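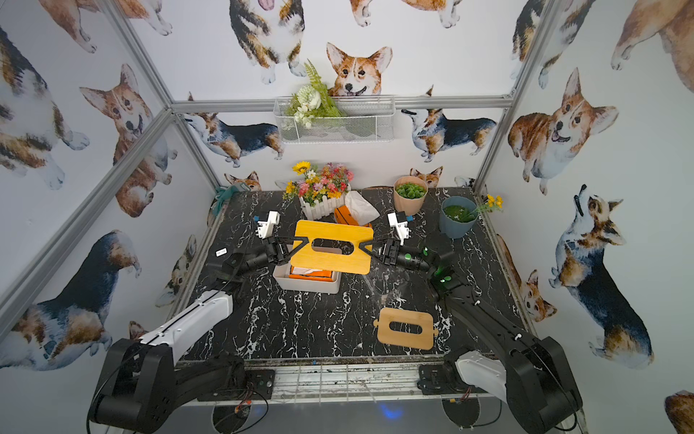 木のふたのティッシュケースに、箱入りではない詰め替え用のティッシュを入れても使えますか。

詰め替え用でもお使いいただけます。高さが48ミリまで、長さが195ミリまでのものでしたら、包装のまま本体に入れて、取り出し口のミシン目だけ開けてからふたをのせてください。それより厚いものは、使い始めだけふたが浮くことがあります。

Jovent 暮らしの道具サポート
受付番号 424
件名 Rana ティッシュケース ふたが浮く、紙が途中でちぎれる
状態 解決済み
公開範囲 お客様のご了解をいただき、やりとりの一部を整えて掲載しています

最初のお問い合わせ(お客様)

こんにちは。いつもお世話になっております。Rana のティッシュケースを使っている者です。白い本体に木のふたをのせる形のもので、ふたは黄色と薄い茶色の両方を持っています。もともとは茶色のほうだけだったのですが、春になったら明るい色にしたいなと思って、三月に黄色を買い足しました。季節で替えられるのがうれしくて、つい用もないのに替えたりしています。

それで困っているのが黄色のほうで、のせると右側がほんの少し浮きます。上から指で押すとことんと沈むのですが、手を離してしばらくするとまた浮いているように見えます。それからもうひとつ、紙を引くと途中でちぎれることが増えました。全部ではなく、たぶん五回に一回くらいです。ちぎれた残りが中に落ちてしまうと、ふたを外して指でつまみ出さないといけなくて、花粉の時期にこれをやるのはなかなかつらいものがあります(鼻を押さえながら片手でふたを外すので、だいたい本体ごとついてきます)。

ふたが曲がっているのでしょうか。それとも私の置き方が悪いのでしょうか。気に入っているものなので、できればこのまま使いたいです。長くなってすみません。

サポートからの返信 一回目

お問い合わせありがとうございます。それから、ふたを季節で替えて楽しんでくださっているとのこと、こちらの席でみんなで読ませていただきました。黄色は出してよかった色だと私たちも思っておりますので、浮いてしまっているのは気がかりです。

お知らせいただいた二つの症状、ふたの浮きと紙のちぎれは、同じ原因から出ている場合と、たまたま一緒に出ている場合とがあります。まとめて直そうとすると分からなくなりがちですので、お手数ですがひとつずつ見せてください。お急ぎでなければ、お茶でも飲みながらで結構です。

まず、中のティッシュを全部出して、本体を空にした状態で黄色のふたをのせてみてください。平らな場所でお願いします。食卓やカウンターで大丈夫ですが、ランチョンマットや布の端が本体の下に入っていると、それだけで傾いて見えることがありますので、布はよけてください。

次に、同じ場所で薄い茶色のふたも試してください。茶色で浮かず黄色で浮くならふたのほう、どちらも浮くなら本体か置き場所のほう、どちらも浮かないなら中身のほう、という見分け方になります。

もうひとつ、お使いの詰め替えの商品名と、できましたら高さをお知らせください。定規を横に立てていただくだけで十分です。ぎゅっと押さえず、ふわっとした状態の高さでお願いします。

お客様からの返信 一回目

ご丁寧にありがとうございます。お茶を飲みながらやりました。

置き場所は黒い大理石柄の台の上です。白い筋が入っていて、眺めている分にはきれいなのですが、白い筋の上に白い紙の切れ端が落ちると見つけにくいです。後ろに白い柵のついた造花のプランターを置いているので、ティッシュケースはその手前になります。布は青緑っぽいものをいつも近くにたたんで置いていて、言われてみると、端に乗り上げていた日もあったかもしれません。今回はきちんとよけました。

空にした状態では、茶色はぴたっとのりました。黄色は、のせた直後は平らなのですが、右の角を指でとんとんとするとかすかに音がします。浮いているというより、がたつくという感じでしょうか。夫に聞いたら「言われないと分からない」と言うので、私が気にしすぎているのかもしれません。でも一度気になると、もうそこばかり見てしまいますよね。

詰め替えは Cindemow の厚手のものです。近所の店でまとめ買いをしました。オレンジ色の包装のがわいくて、と言いたいところなのですが、単に安かったのです。高さは定規で見たら48ミリを少し超えていました。包装の上の合わせ目がぷっくりしていて、どこを測るのが正解なのか迷いました。

サポートからの返信 二回目

とても分かりやすいご報告をありがとうございます。ご主人様にもよろしくお伝えください。がたつきは気にしすぎではなく、指で触って音がするなら、どこかに小さなすき間があります。

測る場所ですが、合わせ目のいちばん高いところを測っていただいたなら、それで合っています。ふたの裏に最初に当たるのがそこだからです。少し高さが出ているとのことですので、使い始めの浮きは、まず中身が押し上げているものと思われます。押すと沈み、しばらくするとまた浮くというのも、厚手の紙が戻ろうとする動きとよく合います。

そこで、次の順番で入れ直してみていただけますか。

詰め替えを本体に入れる前に、包装の上から手のひら全体で、ゆっくり空気を抜くように押します。端から端へなでる感じです。力はいりません。
合わせ目が上に来ている場合は、裏返して下にします。取り出し口のミシン目が合わせ目と同じ面にある商品では裏返せませんので、その場合は合わせ目を片側に寝かせて、セロハンテープで一か所だけ留めてください。
ミシン目を最後まで開けます。途中で止めると、残った包装の端に紙が引っかかります。ちぎれる原因でいちばん多いのがここです。
最初の紙は二、三組まとめて抜き、次の紙の端が立っているのを見てからふたをのせます。
紙の端をふたの穴から引き出して、穴の真ん中に来るように本体の中で詰め替えを少しずらします。

最後のところは省かれる方が多いのですが、詰め替えがどちらかに寄っていると、紙が穴の縁をこすりながら出てきます。ケースの長さより短い詰め替えですと、引くたびに少しずつ寄っていきますので、両脇にすき間があるようでしたら、空き箱の厚紙を折ったものを挟んでおくと動かなくなります。お菓子の箱でも何でも構いません。

ふたの穴の内側も、一度指でなでてみてください。ささくれや引っかかりがあれば、そこは削らずにお知らせください。紙やすりをかけてしまうと塗装の下の木が出てしまい、あとで色をそろえるのが難しくなります。

お客様からの返信 二回目

やってみました! まず紙のほうですが、ちぎれなくなりました。ミシン目が途中までしか開いていませんでした。お恥ずかしいです。いつも半分くらい開けたところで紙が見えるので、もうこれでよし、とふたをしていたのです。何年もティッシュを使ってきて、こんなことを人に教わるとは思いませんでした。

厚紙は、オレンジ色の箱がひとつあったのでそれを使おうとしたら、娘に「その箱は使う」と言われ、クッキーの箱になりました。三つ折りにして片側に入れています。抜くときに中がずれなくなって、気持ちがいいです。

浮きのほうは、だいぶよくなったのですが、まだ右の角だけ音がします。茶色に替えるとしません。穴の内側はつるつるで、引っかかりはありませんでした。裏返して台の上に置いてみると、黄色は対角に押すとほんのわずかに揺れるように思います。

このまま使えないわけではないのです。でも、黄色は買ったばかりですし、見ていただけるなら見ていただきたいです。ついでと言ってはなんですが、茶色のほうも角の塗装が少し薄くなってきたので、一緒に送ってもいいものでしょうか。その間、ふたなしでも困りません。コーギー柄の壁紙の前に置いているので、多少格好が悪くても、みんなそちらを見ると思います。

サポートからの返信 三回目

ちぎれのほうが落ち着いたとのこと、本当によかったです。ミシン目はどうかお気になさらないでください。私も家では途中でやめていたほうで、この仕事をするようになってから最後まで開けるようになりました。

黄色のふたは、木が少し反っている可能性が高いと思います。木のものですので、暖房の風が当たるところや、洗ったあとに片面だけ乾いたときなどに、目に見えないくらいの動きが出ることがあります。使い方が悪いということではありません。Jistevbridge の工房で平らな定盤に当てて確かめ、直せるものは直し、難しければ同じ色のものとお取り替えします。茶色も一緒にどうぞ。塗り直しは、角だけでしたらそのままお受けできます。

お送りいただくときは、二枚を重ねず、別々に包んでください。重ねると、輸送中に塗装どうしがこすれて、黄色のほうに筋がつくことがあります。薄紙で一枚ずつくるんで、それぞれを緩衝材つきの封筒に入れ、封筒を二つ並べて箱に納めていただくのがいちばん安心です。

本体は送らなくて大丈夫です。詰め替えも入れたままで構いませんが、ほこりが気になるようでしたら、きれいな布をふわりとかけておいてください。

お客様からの返信 三回目

分かりました、ふただけですね。緩衝材つきの封筒なら、うちにオレンジ色のがあります。文字で AIR CUSHION と入っている、片側が白っぽく透けるものです。あれを使っても失礼になりませんか。ずいぶん派手な色なので、工房の方がびっくりされないかと少し心配しています。

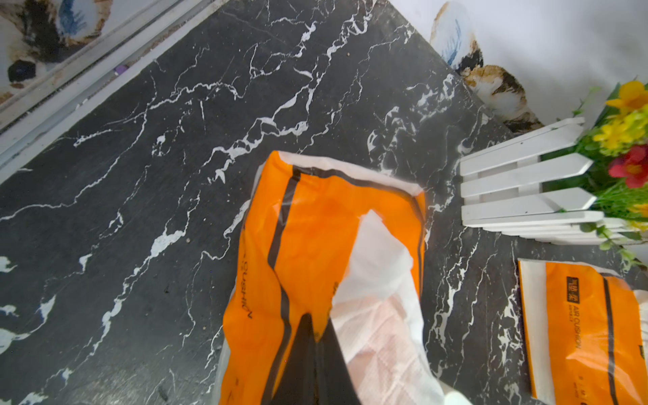

それと、封をするときのことも教えてください。前に別のものを送ったとき、空気を抜こうとして力いっぱい押して、ぷちっといわせてしまいました。ああいうものは、中の空気が大事なのですよね。口のところはテープで留めてよいのか、折るだけのほうがよいのか、そこも迷っています。箱は靴の箱でも大丈夫でしょうか。少し大きいので、中で動いてしまいそうです。

細かいことばかりですみません。送る前の夜になると、いつもこうして全部が気になってくるのです。

サポートからの返信 四回目

派手な色の封筒、大歓迎です。工房には毎日いろいろな荷物が届きますので、目立つ色のほうがむしろ見失わずに助かると申しておりました。商品名や宛名が書いてあっても、使い回しでも構いません。

封筒に入れるときは、押さずにそっとすべらせるようにしてください。途中できつく感じたら、いったん出して、薄紙の巻きを一重減らすと入りやすくなります。角から入れると封筒の内側を傷めることがありますので、ふたの短い辺をまっすぐ先にして入れるのがこつです。空気を抜く必要はまったくありません。ふくらんだままで箱に入れてください。

口は一度折って、テープを短く一か所。ぐるぐる巻きにされると、工房で刃物を使うことになり、開けるときに中を傷つけるのが怖いのです。手ではがせる程度がありがたいです。

靴の箱で大丈夫です。すき間には丸めた新聞紙か、いらない布を入れて、ふたをして軽く振ったときに中が動かなければ十分です。新聞のインクが気になるかもしれませんが、封筒に入っていれば移りません。

メモを一枚、箱のいちばん上に入れてください。受付番号の424と、黄色は「右の角」、茶色は「角の塗装」とだけ書いていただければ伝わります。右というのはお客様が正面からご覧になったときの右ですよね。ふたは裏返すと左右が分からなくなりますので、裏の右側にあたるところへ、はがせる小さな付せんを貼っておいていただけると、とても助かります。テープは塗装を持っていくことがありますので、付せんでお願いいたします。

集荷は18時までにお申し込みいただければ翌日に伺います。

お客様からの返信 四回目

今日送りました。付せんは裏に貼りました。メモにはつい長々と書いてしまい、二枚になりました。読み飛ばしてくださって結構です。

それにしても、ふたがないと不思議なもので、家族が紙を引くたびに中身ごと持ち上がります。木のふたは重しにもなっていたのですね。今は手で本体の縁を押さえながら引いています。

工房の記録(社内メモより、お客様にお送りした内容)

黄色のふた。定盤に当てて、対角にごくわずかな反りを確認。裏面を上にして当て板で挟み、日を置いて様子を見る。二度目の確認でも角の音が残ったため、無理に戻さず新しいものに交換。交換品は、工房の本体にのせて四つの角を指で叩き、音のないことを確かめてから包装。

薄い茶色のふた。反りなし。角の塗装の薄い部分に同色を塗り重ね。つやが周りより少し強く出たため、全体を布で軽く磨いてならした。使っているうちになじむ範囲。

同梱。お客様のオレンジ色の封筒は傷みがなかったので、そのまま返送に使用。メモ二枚は楽しく拝読。プランターの造花のほこりは、柔らかい筆で根元から外へ払うのがよいと工房の者が申しております(お書きになっていた件のお返事です)。

お客様からの返信 五回目

届きました。黄色、ぴたっとのりました! 右の角をとんとんしても静かです。うれしくて左の角も、ついでに茶色の角も全部たたいて、家族にうるさがられています。茶色もきれいになっていて、どこが薄かったのか自分でも分からなくなりました。

詰め替えはまだ Cindemow の厚手がたくさん残っているので、教わったとおり手のひらで空気を抜いてから入れています。これだと最初からふたが浮きません。封筒も戻していただいて、すみません。また何かに使います。

造花のほこりまでお返事をいただけるとは思いませんでした。筆を買ってきました。

サポートからの返信 五回目

ご連絡ありがとうございます。静かになって何よりです。工房にもそのまま伝えましたら、ずいぶん喜んでおりました。

今後、木のふたを長く平らに保っていただくために、お手入れのことだけ書き添えます。汚れたときは固く絞った布で表と裏の両方を拭き、立てかけて乾かしてください。片面だけを拭いて平らに寝かせておくと、拭いた側と反対側とで乾き方が変わり、反りやすくなります。使っていないほうのふたは、引き出しに寝かせてしまうより、風の通るところに立てておくほうが向いています。暖房や加湿器の吹き出し口の前は避けてください。

もしまた角の音が気になりましたら、この番号のままご返信ください。新しく受付を取り直していただかなくて大丈夫です。

対応の記録

症状その一、紙のちぎれ。詰め替えのミシン目の開け残しと、詰め替えの片寄り。ミシン目を最後まで開け、片側に厚紙を挟んで解消。
症状その二、ふたの浮き。詰め替えの高さが48ミリを超えていたことと、ふたの反りの両方。空気を抜いてから入れることで軽くなり、ふたの交換で解消。
あわせて、薄い茶色のふたの角を補修。

説明書の詰め替えの項に、「ミシン目は最後まで開けてください」の一行を加えるよう商品担当へ依頼済み。次の印刷分から入ります。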